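3.2 Fixing the Vodov board to the wall

1. Mark the top line and drill the six holes.
2. Fit both upper brackets, then hang the board - this takes two people.

Caution: do not lean on the board until step 3 is done.

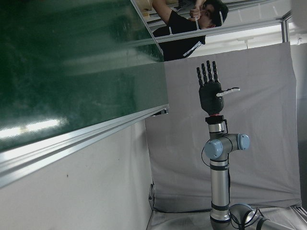
Wait two hours before cleaning. Use a damp cloth and plain water, never polish. Pale smudges on a green surface like this one need a second wipe. Wipe the grooves of the edge rail last.

3. Tighten the lower brackets by hand.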